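Youth Outreach and Mentoring: Designing a School Partnership
Notes for session 9, K. Gezer

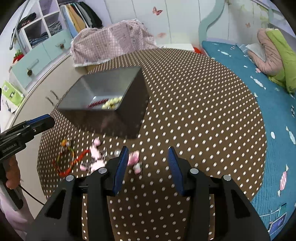

Course Notes, Vol. 3, No. 9

Picking up where we stopped. We had the definition of outreach on the board and an argument going about whether a one-day visit counts. For this course: no. A visit is an event. Outreach has a second meeting on the calendar before the first one ends.

Reading for today was the Flenside case, pp. 1 to 14. If you only read the summary go back and read the part on transport, it will be on the short paper.

Flenside, quick version
College pairs its undergraduates with kids from two middle schools, Otero and Jenkins. Meets after school, one hour. First year run by one faculty member and whoever she could talk into it. Budget $3516, almost all of it buses. 120 students signed up, far more than planned for. Nobody had asked the principals what time the late bus left. So the Jenkins kids missed the last part of every meeting until spring.

What the case is usually used for: scheduling. What I want you to see: the school's day is fixed and yours isn't. You move.

Matching mentors
Two ways in the reading.
Interest match: forms, both sides fill them out, coordinator pairs by hand. Slow. Kids at this age write down whatever the kid next to them wrote.
Open match: everybody mixes for the first 3 meetings, then pairs get set. Messier at the start. Fewer requests to switch later, at least at Flenside.
Ondwood used a form and then ignored it, see the appendix. Read the coordinator's letter, it's short and pretty frank.

Don't match on grades. We covered why in session 4.

Training
Minimum for mentors before they meet a student:
- background check back and on file (not "submitted")
- the reporting rule, in writing, signed
- one practice conversation with somebody watching
- name and phone number of the contact at the school

The reporting rule gets its own session. Short form for now: you do not promise a kid you will keep a secret. You say so early, in a normal voice, before there is a secret.

Talking to families
Letter home goes out in every language the school already uses for its own letters. Ask the front office, they have a list. One page. What it is, when, who to call, how the child gets home. Leave out the mission statment. The Otero letter in your packet is a decent model except for the second paragraph, which should of been cut.

Ending a match
Gets skipped in most program manuals. College students graduate, go abroad, get busy. Tell the younger student the end date at the beginning. Last meeting is planned by both of them. If a mentor drops out midyear the coordinator tells the kid in person, same week, and the replacement does not show up at that same meeting.

Evaluation, started only
Attendance is easy and everyone reports it. Tells you who came. Flenside also asked teachers for a short note at the end of each term and got around half of them back. Useful anyway. More on surveys next time, incl. why "did you enjoy the program" is a bad question for a 13 year old.

Terms to know: site contact, open match, closure meeting, late bus

Short paper
Two pages. Take one decision from the Flenside case that you would change. Say what it would cost and who would have to agree to it. Page numbers for anything you quote. Paper copy, in my mailbox by April 18, 2024. Anyone thinking about the July placement see me before then, the school needs names early.

Next time: surveys, consent forms, rest of the Ondwood appendix. Bring the packet.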